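**Can fish tofu snack packs go in a lunch box without a fridge?**

Sylvie Pelletier

I bought a bag of these at Ferraro and can't read most of the label.

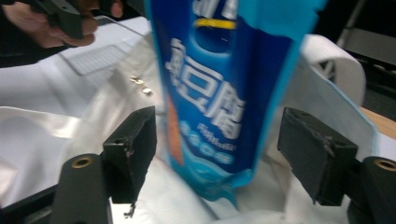 *Blue pack, 豆腐 down the middle*

My shift is 8 hours and the break room has no fridge. Are they okay in a locker until 3 p.m.?

**Anastasia Dimitriou**

Depends on the pack. If the store had it on a dry shelf, sealed is usually fine. Check the back for storage directions — a translation app will read them. Keep it out of a hot car in July.

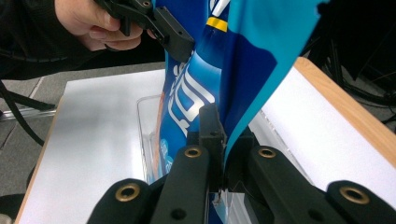

**Stindwood65**

Mine go in my desk drawer. Once it's open I finish it the same day. Good with rice.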